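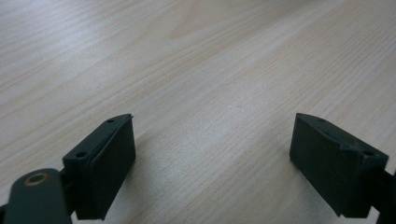 Figure 4.1 Straight grain and wider curving bands on a pale tabletop.

November
By Charito Aquino

Chapter 4
What a Tabletop Can Tell You

Most people think they can judge a table by looking at the top of it. Sellers are glad to let them think so. A buyer walks up, sees grain, says "nice wood," and the matter is closed. This chapter starts from the view that the matter should stay open a good deal longer.

Take the surface in Figure 4.1. Fine lines run on the diagonal, darker tan against near-white, and toward the top they open into a few broad, gently arching bands. Woodworkers call that arching shape cathedral grain. In a real board it comes from the way the log was sawn: a flat cut across the growth rings gives arches, while a cut closer to square with the rings gives straight lines. A single flat-sawn board can show both, with arches near the middle and straighter lines toward the sides.

So far the pattern is at least possible in a board. It is also possible in a thin veneer, and it is possible in a printed sheet. A pattern alone settles very little, and students who write "solid" in their notes on the strength of an arch should cross it out.

Better evidence is found at the edges. If the top is solid, the lines on the face should carry over the edge, and the end should show the rings themselves. A veneered top often has a separate strip glued along the side. Look underneath as well. Tables are seldom dressed up on the side that faces the floor, and a plain gray or brown underside is worth more to you than any amount of talk about the top.

Repeats are the other thing to look for. A printed pattern comes off a roller, and sooner or later the same arch has to come around again. On a small table it may never get the chance, so the lack of a repeat proves nothing. Finding one proves a lot.

Then there is the label. The Skedby desk in our workroom was sold at $239 as "natural oak style," and the reader may decide which of those three words is doing the work. The Helmy side table cost $89 and made no claim at all, which I count in its favor. Price is a poor guide in any case. A dealer in Bundton once asked $342 for a table whose "one-piece top" had a seam you could catch a fingernail on.

None of this means that a laminate or veneer top is a bad one. Many stand up to a hot mug or a spilled drink better than bare wood does. The trouble starts when a surface is sold as something else, or sanded by an owner who believed what he was told.

Before you go on to Section 4.2, pick one table you use every day. Write down what you believe it is made of. Then check the edges and the underside, and write down what you can show.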